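Rollover Charges: Reading the Swap Line on Your Statement

Aug 28, 2024
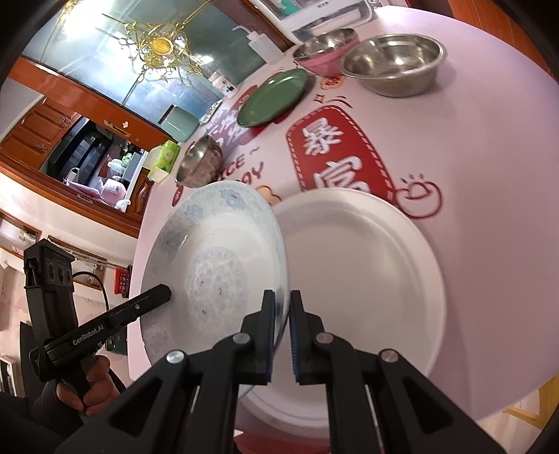
Members who hold currency positions for more than a day will have noticed a small credit or debit on the statement each morning. Some platforms call it swap, some call it rollover, and a few put it under "financing" with the other fees. We had several questions on it after the last issue, so this item goes through how the charge is worked out and where people most often misread it.

When you buy one currency and sell another, you are in effect holding a deposit in the first and a loan in the second. Each carries its own interest rate. If the currency you hold pays more than the one you owe, you may receive a credit. If it pays less, you are charged. The broker then takes a markup on both sides, so a pair can show a debit whether you are long or short. This surprises new traders, but it is common, especially when the two rates are close together.

The charge is applied to positions still open at the daily cutoff, which for many brokers is 5 p.m. New York time. A trade opened and closed before the cutoff pays nothing. A trade opened one minute before it pays the full day.

Spot currency trades normally settle two business days after the trade date. Rolling a position pushes that settlement date forward, and once a week the roll has to carry it over the weekend. On that day the account is charged or credited for three days at once. Bank holidays in either country can move the extra days around, so check the broker's calendar before assuming an error.

Sebastião Guerra sent in his own records from March, and he has agreed to let us use them. He held a long position for 16 nights on a standard account at Betby. His trading profit on the price move came to $2,635. After rollover and the opening and closing costs, the amount credited to his account was $2,168. He had allowed for the spread when he planned the trade but had left the overnight cost out entirely.

Sebastião's first thought was that he had been charged twice. He had not. Of the nights he held the position, 4 were charged at the triple rate. One of these was the normal weekly roll and the others came from later weeks and from a holiday adjustment. The broker's table had listed them in advance, two clicks down from the contract details page.

Iraklis Zacharopoulos, who looks after our broker comparison sheet, has added a column for overnight rates. He lists the long and short figures separately for the major pairs and converts them to dollars per standard lot. Brokers quote these in different ways. Betby uses points, Junine uses an annual percentage, and Fumska shows a cash amount in the account currency. The three cannot be compared until they are put on the same basis, and Iraklis asks that anyone sending him updates include the unit as well as the number.

To convert from points, multiply the quoted points by the value of one point for your position size. Watch for the difference between points and pips here — on a five-digit quote, ten points make one pip. To convert from an annual percentage, multiply the position's full value by the rate and divide by 360 or 365, depending on which the broker uses. Note that it is the full value of the position and not the margin you put up.

Rates change. Most brokers revise their tables at least weekly and some do it daily, and a central bank decision can turn a small credit into a debit overnight. A position held for the interest alone is also still exposed to the price. A year of credits can be lost in one bad session, and the pairs with the largest credits are often the ones that fall fastest.

Two members asked about swap-free accounts. These do exist, but several replace the daily charge with a fixed fee after a set number of nights, or widen the spread. Read the terms before you switch.

The updated sheet is in the members' folder under the file name Thân, next to the margin calculator. Corrections should go to Iraklis by the end of the month. The next issue will cover partial fills and how they appear on the statement.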